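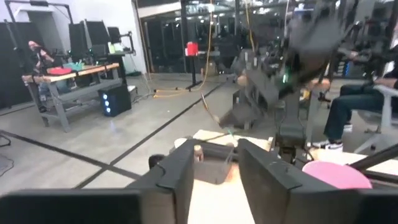 Water hardness and the building supply: what changed in March

The Rarkthorpe site switched from the Furau well to the blended municipal supply in March, and several tenants have asked why kettles and shower heads are scaling up faster than before. The short answer is that the new water carries more dissolved calcium and magnesium. The longer answer affects how you set your appliances, so it is worth a few paragraphs.

Hardness is reported as milligrams of calcium carbonate per liter. The well water was soft enough that most people never touched the hardness setting on their dishwashers. The blended supply is harder, and it also varies with the season, as the share drawn from the chalk source goes up in dry months. A setting that works in spring may leave a film on glasses by late summer.

Scale forms when hard water is heated. Dissolved bicarbonate breaks down, carbon dioxide leaves, and calcium carbonate settles on the nearest hot surface. The rate climbs with temperature, and for that reason the domestic hot water setpoint in both stairwells has been lowered by 2 degrees. The storage tanks remain above the temperature required for Legionella control, and the return loop is still logged every 8 hours. Residents at the far end of the loop may notice a slightly longer wait at the tap first thing in the morning.

The softener in the plant room is a Flusance twin-tank unit. One tank is in service while the other regenerates, so soft water is available at all times. It treats the hot side only. Cold taps in kitchens are left unsoftened on purpose: ion exchange swaps calcium for sodium, and drinking water is better left alone. Kettles are filled from the cold tap and will go on scaling whatever we do in the plant room. 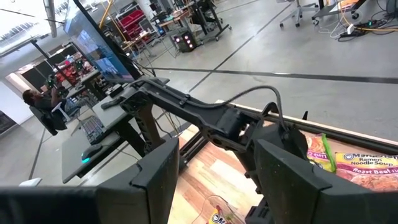 Regeneration is triggered by volume. The valve counts liters and starts a brine cycle when the resin is close to exhausted. After the changeover the old volume setting was too generous, and hardness was getting through before each cycle. Hsieh, our service contractor, reset the trigger and replaced the brine line check valve, which had been letting air into the injector. Salt use has gone up as a result. We now hold 78 bags in the store, against a smaller stock last winter, and deliveries have moved to the rear door.

For kettles and coffee makers, citric acid works well. Dissolve two tablespoons in 1000 ml of cold water, warm it without boiling, leave it for half an hour, and rinse twice. Boiling the solution is a common mistake – calcium citrate becomes less soluble as the temperature rises and can leave a deposit that is harder to shift than the original scale. Do not mix descaler with bleach or any cleaner that contains it.

Dishwashers on the cold feed should be set one step up from the factory default. Test strips are available at the front desk.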